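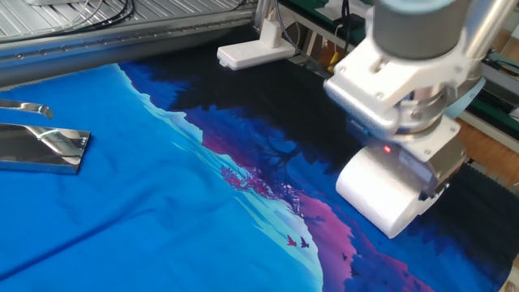

One of our landscape prints laid out on the worktable, with the pink tree and two little birds over the ridge.

About Sorik

We print pictures on fabric, big ones mostly, and we love doing it! Sorik began in a rented room above a bicycle shop in Iltenport, with one second-hand printer and a table that was far too short for the job. The table we have now is much longer (we still manage to fill it).

Mudassar Yousafzai started the business after years of making theatre backdrops, and a lot of what we do still comes from that world. He likes a strong sky, a lot of blue and a shape you can pick out from the back of a hall. Night landscapes are his favourite and they've become ours too: dark hills, a mountain in magenta and violet, a bit of pale turquoise running along the edge of things.

There are 19 of us these days, 4 in the drawing room and the rest split between printing, sewing and packing. Every design starts on paper. Once it's on cloth we spread it out flat and have a proper look at the colours and the creases before anyone goes near it with scissors. It's the best part of the day, seeing a drawing the size of a postcard turn up as something you could wrap a sofa in.

Our prints hang in schools, libraries, waiting rooms and plenty of ordinary bedrooms. Last year we finished 864 pieces, including the Awan range, which is all birds and trees, and the Grikon panels for larger walls. We keep roughly 80 designs going at any time and add new ones each September.

If you're in Iltenport, come and see us. The workshop door is round the back, next to the loading bay, and we're usually in until half past four. Ring the bell twice, as the sewing machines are loud.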